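Thursday: heat meter readings and the return temperature
Started 6:40. Coffee, then the boiler room log. 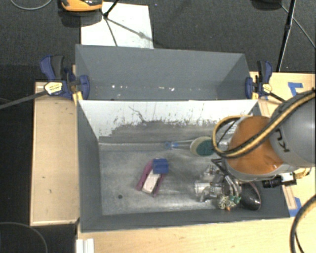 Boiler room, morning
Heat meter read 1,413 at 6:50. Outside sensor agreed with the thermometer on the north wall to within half a degree, so I left the offset alone. Supply 58, return 51. The return is still too high. With the curve set where it is I would expect 44 or 45, and the pump was on its middle setting all night.

Bled the upstairs loop anyway. Got a short hiss from the bathroom radiator and nothing from the others. Pressure dropped from 1.6 to 1.5 bar. Did not top up.

The Terska controller lost its night schedule again. It keeps the weekday program and drops the one for the weekend, then copies Monday into the gap. Entered it by hand for the second time this month. The manual says to hold the menu key until the display blinks. It blinks whether the settings were saved or not. I now switch the unit off at the wall for a minute and check that the schedule survived before closing the cover. It survived.

Balancing valves
Zaid Khasawneh came at 9:30 with the clamp thermometers. We started at the far end of the ground floor and worked back toward the boiler. Method as before: all thermostat heads off, lockshield closed, then opened a quarter turn at a time, waiting for the pipe to settle between turns. It is slow. The hall radiator took until 10:20.

Readings at noon, supply side and return side:
Hall 56 / 45
Kitchen 57 / 46
Front room 57 / 52
Study 56 / 44
Back bedroom 55 / 43

The front room is the one pulling the return up. Its lockshield was open nearly all the way, and the spindle turned with no resistance for the first half turn, then caught. Zaid thinks the packing is worn and the plug is not seating. I think someone replaced the insert with one from a different series, as the flats on the spindle are a size smaller than on the rest. We did not settle it. Closing it to three quarters of a turn brought the return down to 48, where it stayed until he left.

He wants to drain that leg and pull the insert. I would like to do it before the cold weather but after the new parts are here, so that the leg is open once only. Brorberg lists the insert at a lead time of 5 working days. Ordered two, plus a set of gaskets. With shipping it came to 154.

Pump
Took the power reading off the pump display at each setting while the valves were in their new positions.
Low: 9 W
Middle: 17 W
High: 34 W
On low, the back bedroom return fell to 38 and the radiator was cool along the bottom third. On middle it recovered within half an hour. No reason to run it on high. There is a faint tick from the pump housing on middle that I can't hear on the other two. Noted the same thing last September and it went away without any work on it.

Afternoon
Called Châu Chu about the water treatment. She has the same boiler in the duplex and flushed hers last winter. Her advice was to test before adding anything. She used the Fokell strips and found them hard to read under a warm bulb; daylight was better. She also said to draw the sample from the drain cock after letting a cupful run off, and to keep the first cupful to look for sludge. I had been sampling from the radiator vent, so my earlier numbers are probably of no use. Struck them out in the log.

New sample, drawn 3:15. First cupful gray, with fine black sediment that moved toward a magnet held against the jar. Second sample clear with a slight tint. pH between 8 and 8.5 on the strip. Conductivity to be measured when Zaid lends me the meter.

The black sediment suggests magnetite, and a filter on the return would be worth the space. The Geagea one fits between the isolating valve and the pump if the bracket is moved over. Measured twice. It will be tight for the wrench.

The burner start counter passed 3,000 some time during the day. That is more starts than I like for this point in the year. If the lower return lets it run longer cycles, the daily count ought to drop. Will write it down each morning next to the meter reading.

Evening
Return 46 at 8:00, supply 55. Front room warm enough with the thermostat at 3. Pressure 1.5, unchanged. Put the lockshield cap back on and marked its position with a pencil line on the wall behind the valve.

To do: pipe insulation behind the cylinder, label for the drain cock, ask Châu how long she ran the flush.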